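Cuaderno de taller – grupo de manipulación, proyecto Skardale
9 de diciembre de 2023
Anota: Lizeth Sotelo

Asunto: repaso de las normas de recogida con pinza de mano

Reunión corta con Mio y Kumiko antes de empezar. Motivo: en el lote 29 hay demasiados episodios rechazados y casi todos por cosas que ya estaban escritas en la hoja de agosto. La hoja estaba colgada, pero cada uno la leía a su manera. Hoy la rehacemos y dejo aquí la versión larga, con los motivos donde los haya. La versión corta va a la pared cuando Kanako la apruebe.

Estado del conjunto

Total acumulado en el servidor: 3623 episodios. De ellos, 1326 ya revisados a mano. El resto solo ha pasado el filtro automático, que detecta marcadores perdidos y saltos de tiempo pero no sabe si el agarre es bueno. Kumiko insiste en que no se mezclen las dos carpetas en los entrenamientos hasta tener la revisión completa. De acuerdo. Cambio los permisos de la carpeta sin revisar a solo lectura.

Antes de grabar

Comprobar los marcadores de los dos dedos. Tienen que estar planos, limpios y sin reflejo encima. Si una esquina se levanta, se cambia el marcador entero – nada de pegar la esquina con cola.

Mirar las almohadillas. Si están lisas o giran con el dedo, no se graba con esa pinza. Se etiqueta y se deja en el cajón de Guvero, que es donde están los recambios.

Abrir y cerrar del todo dos veces al inicio de cada sesión, despacio. El programa usa ese recorrido para calibrar la apertura. En el lote 29 faltaba en varias sesiones y hubo que tirar de la calibración del día anterior, que no vale si alguien ha tocado los tornillos.

Limpiar la lente con el paño, no con la manga.

Durante la grabación

Un objeto, una tarea, un episodio. Si se cae o se escapa, se termina el episodio y se marca como fallo. No se recoge y se sigue como si nada. Los fallos se guardan igual, Rendell los pide aparte.

Botellas y latas: se agarran por la mitad inferior del cuerpo, con la botella vertical y las dos almohadillas apoyadas. El cuello queda prohibido como punto de agarre salvo en las tareas de desenroscar. Con aluminio fino no se aprieta hasta abollar; cuando la almohadilla asienta, basta.

Los dos marcadores deben verse mientras se sujeta el objeto. Si la pieza es ancha y tapa uno, se cambia la orientación de la muñeca antes de cerrar, no después.

No se ordena la mesa para que salga bien. El protocolo pide objetos de fondo variados y en posturas variadas, también tumbados. Lo que sí se retira es lo que corte, lo que esté enchufado con el cable tirante y los papeles con nombres.

Velocidad: la de una persona que no tiene prisa. Mio midió las suyas contra las de Lụa y Lụa va bastante más rápido. No es un error, pero conviene que lo anote en el campo de operador para poder separarlo.

Referencia para el agarre de botella, la de aluminio de Sangaria. Los dedos cierran sobre la parte baja del cuerpo, el tapón queda libre y a los dos lados se ve el marcador, justo por debajo de la cinta amarilla anaranjada. La taza tumbada a la izquierda se admite como fondo.

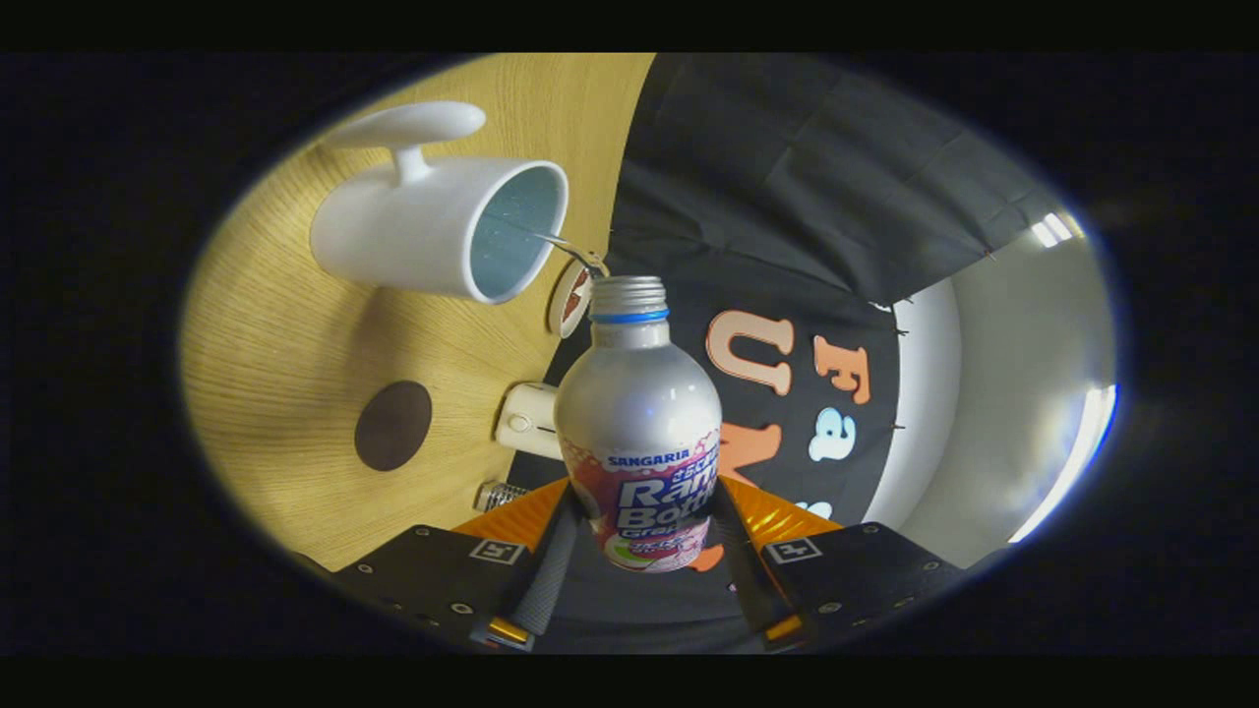
Después de grabar

Rellenar la ficha el mismo día. Campos obligatorios: operador, número de pinza, objeto, tarea, resultado. El campo de comentarios puede ir vacío, los otros no.

Subir los archivos antes de borrar la tarjeta, y esperar a que el servidor confirme. Ya perdimos una sesión entera en agosto por borrar con la subida a medias.

No recortar episodios a mano. Si sobra tiempo al principio, que lo quite el programa.

Pendiente

– Criterio para objetos transparentes. Kumiko quiere una regla propia, yo los dejaría en la general hasta ver datos.
– Kinoshita tiene que contestar sobre la dureza de las almohadillas nuevas. Hasta entonces no se montan en pinzas que ya estén en uso.
– Lụa revisa otra vez los rechazados del lote 29 con estas reglas. Sospecho que una parte se puede recuperar: los que solo fallan en la ficha.
– Decidir si el episodio en que el operador recoloca el objeto con la otra mano es fallo o descarte. Mio dice descarte. Lo dejamos abierto.
– Imprimir la hoja corta y quitar la de agosto.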